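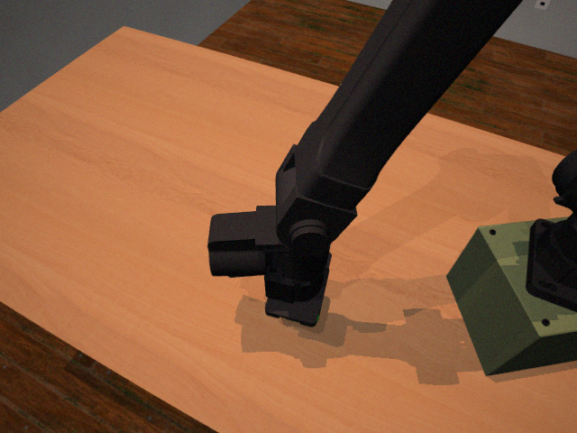 My brother-in-law spent 590 dollars on a standing desk and has stood at it twice, both times to plug it in. I sympathize. We've been told that sitting is the new smoking, mostly by people selling something to lean on. My grandmother sat for 90 years — shelling peas, playing cards, judging the neighbors — and never once asked a chair to apologize. Sit down, I say. Get up when the kettle boils, or when somebody more tired gets on the bus.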